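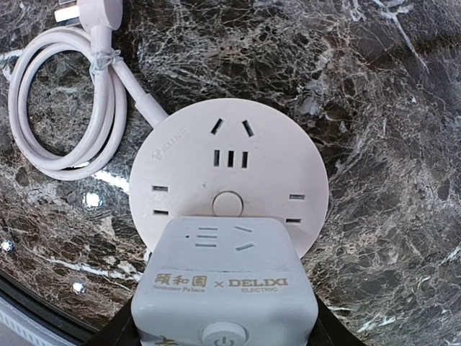
A Rellero cell at work at Palarex: the gripper holds a rectangular power adapter over the marble top, with a round DELIXI power strip and its coiled cable behind.

February
By the Palarex press office

PALAREX PUBLISHES CARE ROUTINE FOR RELLERO HANDLING CELL

Palarex has published the full set-up and care routine for Rellero, its single-arm cell for handling small electrical goods. The routine is free to all owners of the cell and replaces the short guide packed with the first machines.

It was written at the company's Vulosano workshop, where one cell has been kept running on power strips, adapters and other household items with trailing cables. The workshop logged 1,111 picks between the first set-up and the first full strip-down, and the notes made in that time form the bulk of the new text.

The daily check takes 12 minutes and is done before the first job. The operator wipes both gripper fingers with a dry cloth, looks over the pads for nicks and runs the fingers from fully open to fully closed. The wrist camera lens is then cleaned with a soft brush. Solvent should not be used on the lens or the pads.

Camera alignment is checked next. Glossy and heavily patterned tops, such as veined marble, can throw bright spots into the wrist view, and the routine asks owners to set the lamps with the arm at working height. A lamp that looks fine from the operator's chair may still glare at the wrist. If a spot falls on the part to be gripped, the lamp is moved first and the exposure left alone.

Finger pads are to be changed in pairs every 150 hours of running, or sooner if one shows a cut. Each pad is held by 2 screws. The old guide allowed a single worn pad to be replaced, but at Vulosano this left the grip slightly off centre, and boxy items turned as they were lifted. After a change the cell must be zeroed again with the fingers closed and nothing between them.

A separate section covers cables. Coiled leads should be tied before they go on the table, with the plug laid away from the arm's path. If a lead catches on a finger, the operator should stop the cell, open the gripper by hand control and clear the lead - never pull it free while the arm is powered.

Repairs to the wrist joint remain a job for the maker. Wiegand, which services Rellero cells for Palarex, will exchange a faulty wrist unit complete, and owners are asked to send the cell's log file along with the part.

The routine applies to all Rellero cells now in use. Owners of early machines will need the longer pad screws, which Wiegand supplies on request.

Contact: Palarex press office, Vulosano workshop | © Palarex. All rights reserved. | Back to top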